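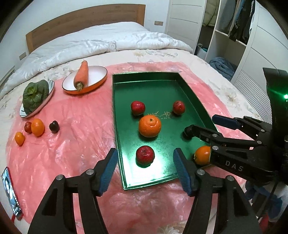
4. Repartir la fruta y la verdura

Ya tienes el plástico extendido encima de la colcha (paso 3), así que vamos con lo entretenido. Yo lo hago siempre en la cama del cuarto de invitados, que es la superficie más grande de la casa, y me lleva unos 18 minutos con un café al lado.

4.1 Pon la bandeja rectangular en el centro. Yo uso una verde metalizada, pero vale cualquiera que tenga el borde un poco levantado – las manzanas ruedan que da gusto.

4.2 Coloca dentro las manzanas y las naranjas grandes, con algo de aire entre unas y otras. Si alguna manzana tiene un golpe, déjala cerca del borde de delante y te la comes hoy.

4.3 La verdura de hoja va aparte, en la fuente ovalada. A mí el bok choy me cabe entero, con las hojas apretadas y todo.

4.4 La zanahoria, al bol redondo. Asoma la punta, no pasa nada.

4.5 Deja para el final lo pequeño: el tomate cherry, la mandarina, la ciruela. Puedes tenerlo suelto sobre el plástico mientras decides dónde va.

Nota: el plástico se arruga muchísimo. Mi amiga I-hsuan Shih lo alisa cada vez; yo ya me he rendido.

Cuidado: no te sientes en la cama con la bandeja puesta. Lo hice una vez en febrero y acabé buscando naranjas debajo de la cómoda...

4.6 Cuando esté todo repartido, lleva primero la bandeja a la cocina, con las dos manos, y luego vuelve a por la fuente y el bol. Para recoger el plástico, mira el paso 5.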